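Sea Kayak Leader Course, Wosutgate
Unit 2 handout: Planning a guided trip on sheltered water

Tutor: Rasa Adomaitis
Read before the afternoon session. Bring a pencil and the local chart.

Choosing the route

For a mixed group of beginners, plan a route you can leave at any point. On the Tsoukalas channel there are landing places on the east bank at the old slip, the sluice and the car park. The west bank is soft mud at low water and should be treated as closed.

Work out the return leg first. Most groups slow down after the lunch stop, and a headwind on the way home is the commonest cause of a late finish. If the forecast gives more than 15 knots at any time during the trip, use the upper creek instead.

Tides

The creek can be paddled for 2 hours either side of high water. Outside that window the entrance dries. Write the time of high water on your deck slate and tell your assistant what it is.

Group size

One leader may take up to 5 single kayaks on this water. Doubles count as one boat for towing but as two people for the head count. If you are over the limit, split the group and name a second leader before anyone gets afloat.

The briefing

Keep it short and give it on land. Cover:

Where we are going and when we will be back
Whistle and paddle signals
What to do after a capsize
Staying away from the mangroves where birds are nesting
Who is at the front and who is at the back

Sushil Prajapati's briefing notes are in the course folder. You may use his order or your own, as long as all the items are in.

Kit carried by the leader

Tow line, worn on the waist
Split paddles
First aid kit in a dry bag
VHF radio, checked ashore
Group shelter
Spare warm layer and a hot drink
Repair kit: tape, cord, scissors, spare hatch cover
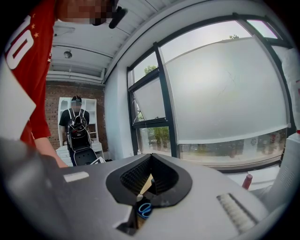
After the trip

Sign the group back in at the Fetar hut. Rinse the spraydecks and hang them by the waist, inside out. Note any damage in the boat book with the hull number, and put a red tag on the bow toggle if the boat should not go out again.

Task for next time

Write a one-page plan for a morning trip with four adults and one teenager, none of whom has paddled before. Include the tide window, two escape points and your bad weather option. Hand it to Rasa or Pantelis Pappas at the start of Unit 3.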